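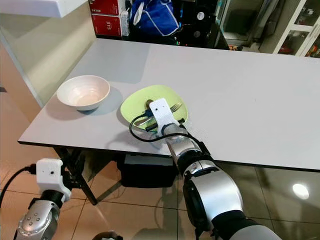 A gripper over a plate of cutlery at the Tovbridge test laboratory. The table-clearing task is one of four used in the comparison.

A fork lying flat on a plate gives a gripper very little to hold. The handle is thin, the surface is shiny, and the plate beneath leaves almost no room for a fingertip to slide under. People deal with this without thinking. For the team at Tovbridge, it has taken up most of the spring and part of the summer.

The laboratory has been comparing two designs of gripper finger on its two-armed test station. The first, supplied by Trokau, is a straight, stiff finger with a replaceable rubber pad. The second, from Van der Linden, bends slightly at the tip when it meets resistance. Both were fitted to the same arms and driven by the same controller, so that any difference in the results could be traced to the fingers themselves.

"We did not want a competition between two complete machines," says Stela Cozma, who leads the work. "A buyer wants to know what changes when one part changes. That is a narrower question, and it takes longer to answer properly."

Trials began in March with simple blocks and moved on to tableware once the basic settings had been agreed. Cutlery was added at the request of Hatport, a catering supplier that has paid for part of the study and hopes to use such arms in its tray-return areas.

Each design was given 103 attempts at lifting a single piece of cutlery from a plate and placing it in a tray. The stiff finger completed 55 of them. The bending finger completed 79. Knives were the hardest item for both, and the stiff finger often pushed the blade along the plate before it could close.

The picture was less one-sided with bowls. The stiff finger took hold of a rim firmly and kept it level, while the softer tip allowed some bowls to tilt during the lift. Haoran Pan, who wrote the control software, believes that a slower closing speed would remove much of the tilt, although it would also lengthen every cycle.

The position of the camera has proved as important as the shape of the finger. Each gripper carries a small camera in its housing, which gives a close view of the item in the last part of the approach. A second view, taken from above the station, is used to plan the movement. In early trials the arms relied on the upper view alone, and the gripper itself frequently hid the item it was meant to pick up.

Adding the close view brought difficulties of its own. Polished metal reflects the room lighting, and the software at first mistook bright patches for the edges of spoons. Eirini Vasilakis, the vision engineer, collected further pictures under different lamps and retrained the system on them. She also asked for a change to the cable clips, after a connector worked free during a long run — a small fault that cost the team most of an afternoon.

Wear is the next matter to be examined. The pads on the stiff finger can be replaced in a few minutes with a hex key. The bending tip must be returned to the maker as a complete unit, and Hatport has asked for a clear account of what that would mean for a kitchen that works every day of the year.

A full report will be sent to both manufacturers before publication, and each will be invited to reply in writing. The laboratory will then repeat the cutlery trials with wet items, using the same arms and the same tray.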